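31/07/2021

Hot again, so I did almost nothing before lunch and then tried to cram the whole day into the afternoon. Jeptoo called while I was still in my pajamas – she got the place in Tulcombe! Rent is 800 a month and the bus stops right outside, so I guess we're finally going to see each other more than twice a year. 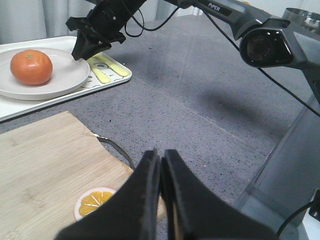

She wants help painting the bedroom next weekend and I said yes before I asked what color. It's dark green. The whole room, ceiling too. I'll bring the good roller and keep my mouth shut.

Walked over to the library after that and picked up the book Birgit has been going on about since forever. It's only 226 pages and I'm already up to 38, mostly because I read on the bench outside instead of going to the post office like I'd planned.

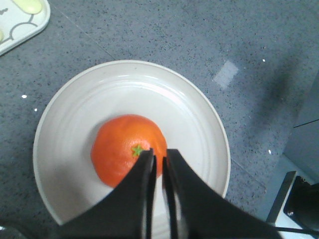

Still haven't mailed Ansel's package, by the way. Tomorrow, for real (I wrote that yesterday too). Mom wants to know about December already and I told her I can't think about sweaters in this weather.

Need to buy stamps, painter's tape, and something for Awuor's birthday. Going to bed with the fan on high.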